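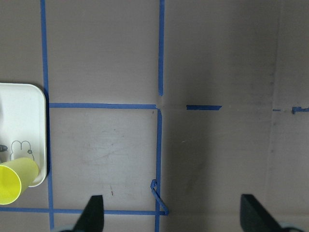 Blue painter's tape on the bench top, yellow cup in the white tray

glyons_70
Posted 25 July 2023
Repainting the front room before the in-laws arrive in August and I'm stuck on tape. Walls are done in a flat off-white, trim is semi-gloss. Last time I did this (the hallway) the blue tape bled in two spots and took a strip of paint off near the door when I pulled it. I'd left it on for 12 days, so I know part of that is on me.

Is the dearer tape worth it or should I learn to cut in by hand? House is in Cloltovstead, built in the fifties, plaster walls.
Gus Lyons

Endano
Twelve days is too long for any tape on fresh paint. Pull it the same day, while the paint is still a bit soft, back on itself at a low angle. If it has already dried, score the edge with a sharp knife first.

For bleed, run a thin coat of the wall colour over the tape edge, let it dry, then do the trim colour. Whatever leaks under is the wall colour and you won't see it.

tidewrack
Agree on the wall colour trick. I used to do it with clear caulking but it's fussy and you have to pull the tape wet.

Gallagher
I'm going to disagree with the whole approach. Don't tape. Buy a decent angled sash brush, load a third of the bristles, and cut in. I painted houses for 13 years and the only thing I taped was the floor. By the time you've put the tape on straight and pressed it down and scored it and pulled it, I've done the room.

Endano
You also had 13 years to practise. He's doing one room.

Gallagher
He's doing one room plus the hallway he has to fix. That's the practice. Start behind the door where the couch goes.

glyons_70
I tried cutting in on the closet and it looks like a heart monitor. Brush was from the bargain bin though.

Flomoteo
That'll be the brush. Also check your paint. If it's been sitting in an open tray it thickens up and drags. Pour a small amount into a cup and keep the lid on the can.

On old plaster I'd worry more about what's under the top coat. If tape lifts paint right down to bare plaster, the earlier coat never stuck, and no brand of tape is going to fix it. Wash, light sand, prime that patch. With a house that age, test for lead before you sand anything.

tidewrack
Seconding the lead test. We skipped it at our old place and I still regret it.

Gallagher
Fine, I'll give you the lead test. I won't give you the tape.

glyons_70
Thanks all. It did go to bare plaster by the door, a patch the size of my hand. I'll pick up a test kit and a proper brush, and tape just the baseboards for now. Is 200 grit too fine for scuffing the old semi-gloss?

Endano
Bit fine, but it'll do if you wash it first. I'd go coarser on the window sill.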